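The demonstration went well, as demonstrations do. A manager from Griretti stood at the front of the packing hall in November and promised that the new system would take away "the boring bits". Keabetswe Gumede, who has worked the small goods line at Elari for years, remembers wondering which bits he meant.

Six months on, a good part of her shift is spent teaching. She sits at a table with a gripper in each hand and does by way of two black jaws what she used to do with her fingers: pick a thing up, put it in a tray, close a lid, start again. Every go is recorded. The target is 119 a day, and a good one takes 24 seconds.

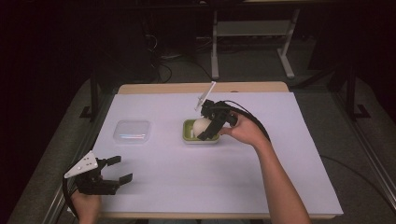 "I was quicker with my hands," she says. "I still am. But that isn't what they're paying for now."

What they are paying for is less clear. The company says the recordings will one day let machines handle fragile and awkward items, and that staff will move into "supervisory roles". I asked how many such roles there would be. Hanyu Tan, who runs the project, told me it was too early to put a figure on it. There was a figure for the recordings, mind you - 1000 for each new item before training even starts.

Petronella Mokoena, the union rep, has asked for two things: a higher grade for anyone doing the teaching, and a say in what happens to the recordings afterwards. She got an extra 50 pence an hour and a leaflet. "If you train an apprentice you get thanked for it," she says. "And the apprentice buys you a drink."

Some of her members like the work. It's seated, it's quieter than the line, and Cempaka Yusof, whose wrists had been giving her trouble, asked to be moved across. Her wrists are no better. The grippers have a weight of their own, she says, and by the afternoon she feels it in her elbows as well.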